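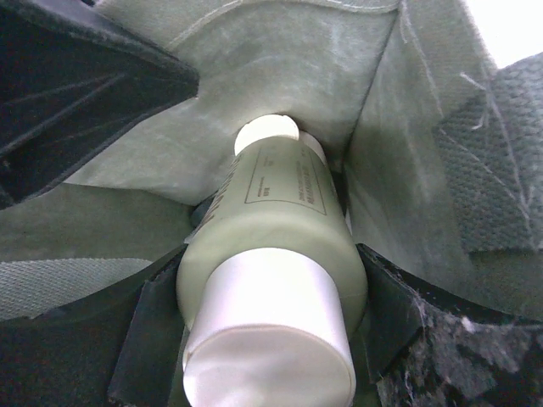
Fig. 12. Bottle lying lengthwise in the green canvas bag, white cap toward you.

Section 4. Packing the Clurnasow canvas bag

Read section 3 first if the bag is new. Straps go on before anything goes in.

4.1 Before you start

1. Empty the bag. Turn it upside down, shake. Crumbs and lint end up in the bottom corners every time.
2. Wipe the inside with a damp cloth. Let it dry all the way, overnight if you can.
3. Put it on a table or the floor. Not a chair, it tips.
4. Fold the top open so both hands fit.

Note: bags sold before April have a shorter strap. Same steps, skip 4.3 step 2.

4.2 Bottles

1. Check the cap. Tighten by hand, then turn the bottle over above the sink and wait 20 seconds. Any drip, leave it out.
2. Wipe the outside. Soap or lotion on the shoulder of a bottle will mark the canvas.
3. Lay the bottle down the length of the bag, base in first, cap nearest you. Fig. 12.
4. Push it down untill it sits on the bottom. Should not rock.
5. Second bottle goes alongside, same direction. Small ones last, in the gaps.

CAUTION: No glass in with plastic bottles unless it is wrapped. A dish towel is fine.

CAUTION: Bleach, drain cleaner and anything like it does not go in this bag at all. Use a hard tub with a lid.

Note: keep labels facing up where you can. Saves pulling everything out to find the one you want.

4.3 Closing and carrying

1. Soft things on top. Cloths, sponges, spare socks, whatever you have.
2. Clip the long strap to both rings. Tug each one.
3. Lift an inch off the table and hold. If it leans, put it down and shift the heavy bottle to the middle.
4. Max load 17 pounds. More than that and the stitching at the rings starts to go.

4.4 Unpacking

1. Lay the bag flat first.
2. Take bottles out by the body, never by the cap. Caps work loose in the car.
3. Feel along the bottom for wet spots. If wet, see Leaks, section 6.
4. Leave the bag open a while before you put it a way.

Replacement strap is part 451, from the Pindanbridge store. Rings are not sold separately.

Next: section 5, Washing.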